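Lustix Parts Tray Set

Home > Workbench > Storage and Sorting > Parts Trays

Item: Lustix sorting tray, shallow or deep
Color: Yellow
Material: Molded plastic, smooth inside
Sold as: Single tray, pack of 2, pack of 12
Availability: In stock at Trallstead, ships to all addresses we serve

A plain open tray for small parts, cable ends, fasteners, and anything else that rolls off a bench if you let it. The Lustix tray comes in two depths. The shallow one is made for items you pick up by hand all day. The deep one holds more and is better for finished pieces waiting to be packed.

Both depths have rounded inside corners, so small screws and washers can be swept out with a finger. The rim is raised all the way around. You can carry a full tray by the rim with one hand on each side, but please do not lift a deep tray full of steel parts by one edge. The plastic will flex.

We started stocking these after Leif Backlund in our repair department asked for a tray that was easy to see on a light-colored bench. The old gray ones kept getting lost under paperwork. Yellow also makes dark parts easy to spot – black cable, rubber grommets, set screws.

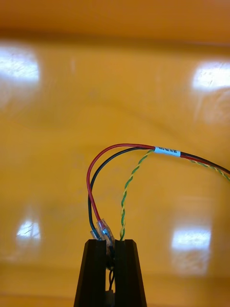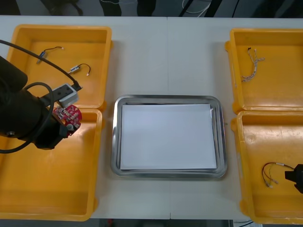
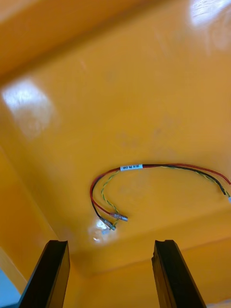
Choosing a depth

If you sort by type and work through one tray at a time, order shallow. If you batch your work and move full trays between stations, order deep. Many customers buy a mix. The pack of 12 can be split any way you like; write the split in the order notes. If the notes are blank we send six of each.

Stacking

Empty trays of the same depth nest inside each other. They do not lock, and full trays should not be stacked. For shelf storage, look at the Qudah rack, which takes the shallow tray on every level and the deep tray on every other level.

Labels

Paper labels hold well on the outside wall. Put them on before the tray gets oily. Labels stuck to the inside floor tend to lift at the corners. A set of 100 blank white labels is sold separately, and there is a roll of 1000 for larger shops.

Cleaning

Warm water and dish soap. Dry with a soft cloth if you want to keep the shine. Do not use acetone or brake cleaner – both will dull the surface and can make it brittle. The trays are not made for the dishwasher.

Not suitable for

Food, hot parts straight off a grinder or soldering iron, or storage outdoors. These trays are also not antistatic. For bare circuit boards, use the black conductive trays listed under Electronics.

Ordering and returns

Orders placed before noon leave Trallstead the same day. Pickup is also possible from the Drivville counter, but deep trays are not always kept there, so call first and ask for Gülizar Kahraman. Unused trays can be returned within the normal return period. Opened packs are fine as long as the full count comes back.

For quotes on large orders, write to Ebere Nwachukwu through the contact form and mention the depth and quantity. Shallow trays are packed flat in cartons of 12, and we can mix cartons on a pallet.

Page updated May 28, 2019. A lid for the shallow tray is planned for June.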